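Girnville Robotics Club
Bench and Room Check, evening session, September 2024
Project: Pritent (table wiping task)
Sheet filled in by: the student on safety duty, which is me again, hi

How I fill this in: OK means OK, FIX means somebody has to do something before the next session, and NOTE means I just want it written down. I know the comments box is supposed to be one line. It has never been one line when I do it, sorry!

PART A. BEFORE WE START

1. Walkways clear, no bags on the floor
FIX. Two backpacks by the door when I came in, and one of them was mine (moved). Please use the hooks, they're right there.

2. Extension cords flat and taped
OK. The tape by the charging shelf is starting to curl up at one end, so I pressed it down with my shoe. It'll want new tape by October.

3. First aid kit stocked
NOTE. We're down to the really tiny bandages, the ones that only fit a pinky. I put the regular size on the shopping list.

4. Batteries charged and not puffy
OK. I looked at every pack on both sides. Pack 40 still has the dent from when we drove everything over to the Detham meet, but it's flat and it's been charging fine all month. If it starts to feel soft at all, take it out of the box and tell the coach, don't just put it back at the bottom!

5. Hair tied back, no dangly sleeves or strings
OK. Hoodie strings tucked in, including the very long ones.

PART B. HAND TOOLS AND GRIPPERS

6. Finger screws tight
FIX, then OK. One screw on the Kerr gripper was loose enough to turn with my fingernail. Tightened it and put a dab of the blue stuff on. I'd like us to check this one every single session for a while, because it's the same screw I wrote up last time.

7. Pads glued down, no edges peeling
OK on both tools.

8. Jaws open and close all the way by hand
OK. A little squeaky. Squeaky is allowed.

9. Memory card has space
OK. We had 55 clips left to record for the wiping set and there was plenty of room. Please keep putting the sheet number in your notes when you swap cards (this sheet is 1502) or we'll be guessing again later.

PART C. DURING THE WORK

10. Gloves on for the people handling things at the table
OK. I like the gloves with the green band, they're easy to spot when you're glancing across a busy table. Whoever borrows them, they go back in the drawer as a pair, please and thank you.

11. Spray bottle and cloth kept away from electronics
NOTE, and this is my big one for the night. The bottle got laid on its side on the table, and with a trigger sprayer that's how you end up with a puddle you don't notice until your elbow is in it. Nozzle closed, bottle standing up, whenever you aren't squirting it. The cloth stays on the table too, never on top of a laptop.

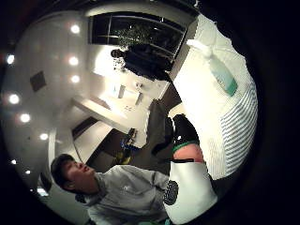
Item 11: spray bottle on its side on the white tabletop, striped cloth nearby.

12. Elbow room
OK, mostly. It gets cozy when people lean in to see, and I'm as guilty of that as anybody. If you're reaching across someone, say "reaching" out loud. It feels silly for the first ten minutes and then everyone does it.

13. Somebody watching who isn't recording
OK. We took turns. I'd still like the watcher to put their phone away, and I mean all the way away, in a pocket.

14. Lights good enough to see what you're doing
OK. No complaints about the ceiling lights, the table was nice and bright even with it dark outside.

PART D. PACKING UP

15. Chargers unplugged
OK. I went back and looked twice.

16. Table wiped and dried
OK. For a project that's all about wiping tables we are weirdly slow at this part.

17. Tools back in their foam
FIX. The foam in the Kerr case has a tear where the handle sits. It still holds, but I wouldn't carry it upside down. There's spare foam in the Pritent bin, so if you've got a free half hour and a sharp pair of scissors, go for it.

18. Windows shut, door locked
OK.

STILL OPEN FOR NEXT TIME
Regular size bandages
New tape by the charging shelf
Kerr case foam
Kerr finger screw, check again
A stand or tray for the spray bottle, something with a lip so it can't roll

If you're on safety duty next, grab a fresh sheet from the folder and copy the open items onto the top before you start. My pen is clipped inside the cover and I'd love to have it back.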